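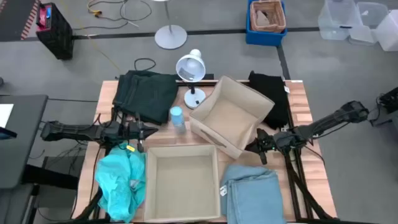
Can the bins be folded flat when they are not in use?

The side panels fold inward once the base board has been lifted out, and a folded bin stores upright on a shelf or in a drawer. Put the base board back in before loading the bin again.

Grirklow Open Fabric Storage Bin
Item 409
Color: beige
Sold singly or in a set of two

The Grirklow is an open-top storage bin for clothes, towels and other soft things that need to be easy to get at. It has tall, flat walls and no lid. The cover is a beige fabric over stiff panels, so the bin keeps its shape when there is nothing in it. A slot-shaped handle in the wall lets you pull it off a shelf with one hand.

Most customers buy it for folded clothing. Trousers and sweaters can be stacked flat or stood on edge in a row. Standing them on edge takes a little longer at folding time, but you can then pull out one pair without lifting the rest. Thin T-shirts tend to slump when the bin is half full, so roll them or lay them flat.

Two bins side by side work well on a sorting table. Use one for clothes going back to the closet and the other for things to mend or give away. Set the piles out on the table first and fill the bins last.

Details
Top: open, no lid
Walls: fabric over stiff panels
Base: flat, removable board
Handle: slot type
Maximum load: 12 pounds
Pack sizes: one or two bins
Assembly: none, apart from placing the base board

Wall panels

The walls are what make this bin different from a soft basket. Each panel is a single piece, covered on both faces, with the fabric brought over the top edge. 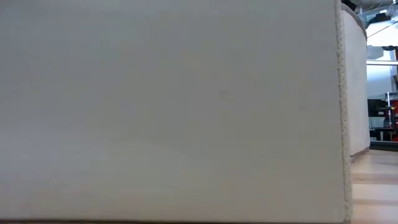
Fabric bins wear first along the edges and at the corners, where they rub against shelves and other bins. Lift the bin clear of the shelf when you take it down, especially when it is full. If a thread comes loose, trim it with scissors. Pulling it can open up the weave.

Care

Empty the bin and vacuum the inside with a brush attachment. Wipe marks with a damp cloth and a little mild soap, then leave the bin open to dry in a ventilated room. Do not machine wash, tumble dry or iron. Do not put damp laundry in it. The base board can be wiped separately but should not be soaked.

Light colors show dust sooner than dark ones. If the bins will be kept in a garage or workshop, consider the gray version, item 100 in the Brustanel range. It has the same walls and base with a darker cover.

Which shelves does it fit?

The bin was sized for the Brustanel open shelf unit, with room left above the walls for a hand. For other shelving, check the clear depth behind any front lip before ordering.

Shipping and returns

Bins ship folded, with the base board packed inside. Light creases in the fabric are normal on arrival and ease out after a few days of use. Orders leave our warehouse within 5 working days. Unused bins can be returned in their original packing, with the base board included.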